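Snack assortment box

A snack assortment box is a shallow box of small wrapped snacks, sold or made up at home for sharing at table.

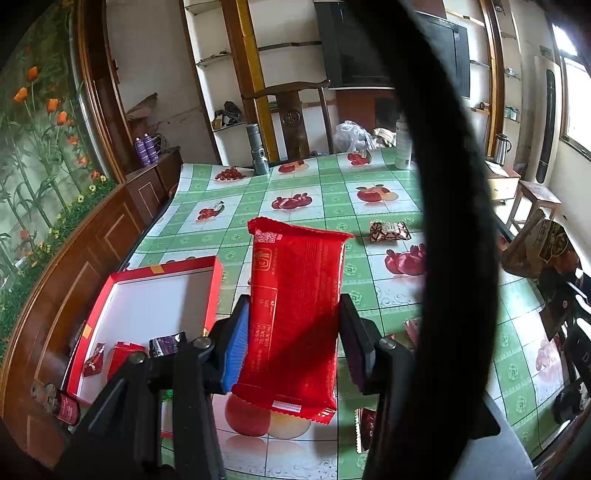
Heledd Gittins calls the variety overstated – a change of wrapper, in her view, often passes for a change of snack. Sellers dispute this, though few publish weights. A Jemisdale box listed as holding 20 packets came to 17 in one buyer's count. Claims that the custom is old rest on thin evidence, and the supposed link with February visiting is unsourced.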